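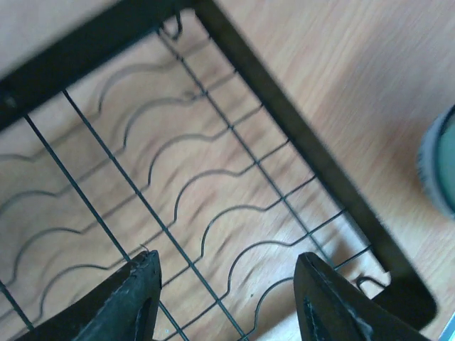
Hikport Event Hire - Frequently Asked Questions

Sound, lighting and staging for private and business events

Last revised in November. Questions on this page cover dry hire (you collect and operate the equipment) and crewed hire (we deliver, set up and operate it). Where the answer differs between the two, this is stated.

Booking and payment

How do I reserve equipment?
Send the date, the venue postcode, the guest number and the start and finish times through the enquiry form. A written quotation follows. Equipment is held only once the deposit has been received. A verbal enquiry does not hold stock.

How much is the deposit?
The deposit is 35 per cent of the total, including delivery. The balance is due seven days before the event. Bookings made inside that period are payable in full at the time of booking.

Can I change the order after paying the deposit?
Items may be added at any time, subject to stock. Items may be removed up to 30 days before the event. After that the quoted total stands, although one item can usually be exchanged for another of equal value.

What happens if I cancel?
More than 30 days before the event, the deposit is kept and nothing further is owed. Within 30 days, the full balance is payable unless the same equipment is hired out again for that date.

Sound

Which speaker package do I need?
The Wolus pair is specified for speeches and background music in a single room. The Trornura set adds two bass units and is intended for dancing. For outdoor use, ask for a separate quotation - output requirements outdoors depend on wind, distance and the position of neighbouring houses.

My venue has a sound limiter. Does this matter?
Yes. Tell us the limiter setting when you enquire. Some limiters cut power to the stage sockets when the set level is exceeded for several seconds. We ask for an alternative circuit where the venue permits one. For reference, our crew will not run any system above 102 dB(A) at the mixing position, whatever the venue allows.

Can a live band use the system?
The Trornura set accepts a live band if the larger mixing desk is hired with it. Send a channel list and a stage plan. Bands normally supply their own instruments and amplifiers. Microphones and stands are charged per item.

Are wireless microphones included?
One handheld microphone is included with every package. Headset and lapel microphones are extra. Spare batteries are supplied with all of them.

Lighting

What is the difference between uplighters and wash lights?
Uplighters stand on the floor and colour a wall or column. Wash lights are fixed to a stand or bar and cover a wider area such as a dance floor or stage. Our uplighters are battery powered and need no cable during the event.

Can the lights be set to one fixed colour?
Yes. Give us the colour in writing, or send a fabric sample. Exact matching is not guaranteed, as wall paint alters the result.

Do you supply smoke or haze?
Haze is available with crewed hire only, and only with written permission from the venue. Many smoke alarms react to it.

Delivery and set-up

How much time is needed?
Allow two hours for a speaker package and three if lighting is included. Staging is quoted separately. Access by stairs must be declared in advance - the crew is sized for level access or a goods lift.

What power supply is required?
Two separate 13 amp sockets within ten metres of the set-up position are enough for most packages. Extension reels owned by the venue are not used. All of our cable is tested and labelled.

When is the equipment removed?
Straight after the finish time for crewed hire. Dry hire items must be returned by 11 am the next day. Late returns are charged at the daily rate.

Who is liable for damage?
With dry hire, the hirer is liable from collection to return. With crewed hire, the hirer is liable only for damage caused by guests. Spilt drinks account for most claims.

Contacts

Quotations and bookings: Ginette Hiebert
Technical questions and venue paperwork: Đạt Ung
Collections and returns: Kiều Chu

Public liability and equipment test certificates are sent to venues on request. Please allow two working days.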